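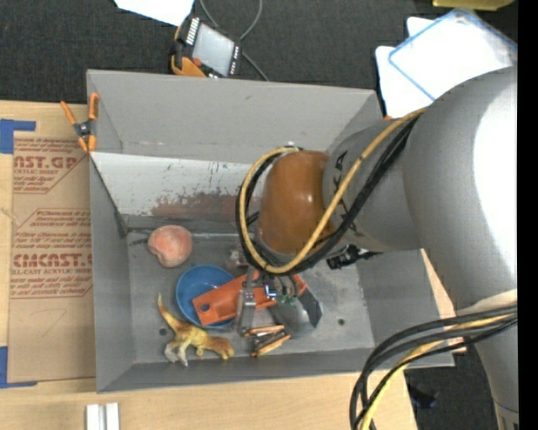
Our reviewer at Nirent wanted to know why a picking project needed two semesters when the picking takes 9 seconds. The remark came at the end of our halfway talk, was perfectly polite, and has shaped this report more than any of the feedback we asked for.

The short answer is that the arm was ready long before we were. Plurell is our attempt to get a secondhand industrial arm to take mixed household objects out of a bin, one by one, in a shared workshop where the same table is wanted for other things by dinnertime. The long answer follows.

The bin

We began with a cardboard box, which the arm moved more often than it moved anything in it. The gray bin replaced it in February. It has sloping sides, a scuffed floor and a strong opinion about which objects belong in its corners. The orange spring clamp on its edge is the cheapest part of the whole build and probably the most useful. Before the clamp, every firm touch against a wall shifted the bin a little, and our saved positions slowly turned into fiction.

The objects

The test set was chosen to be annoying. A peach is round and offers a finger very little to hold. A bowl can be gripped by the rim, provided something long and orange has not been left lying across it. The toy dinosaur is all tail and legs and looks different to the software every time it lands. The small sticks were a late addition, made in a confident mood that we have since gotten over.

We ran 200 attempts in four arrangements, from a single object on the open floor to a heap in one corner. Single objects went well. Heaps went well for whichever object was on top, and then less well. The worst case was a thin piece resting against a wall, where the finger met the slope first and the controller, quite correctly, stopped.

Cables

The cables took up more than 30 hours, and our original plan gave them one line. They have to follow the wrist through a full turn without going tight, so they need a generous loop. A generous loop also hangs over the bin and gets between the objects and whatever is trying to look at them. Version 1 was too short and pulled on a connector. Version 2 has plenty of slack and is ugly, and it stays.

Software

Grasp planning runs in Jernis, our own program, named during a long evening and never renamed. It scores possible grips and sends the best one to the arm. Shi, the smaller script that decides when to give up, was written in an afternoon and has caused far fewer arguments. If we had another month, Jernis would learn to nudge a thin piece away from the wall before trying to pick it up. At present it tries the same grip again, slightly to the left.

Remaining work

The rest of the acrylic still has to be cut for a guard along the table edge. The heap tests need repeating with the final cable routing, and the saved positions need a written procedure, preferably one that starts with checking the clamp.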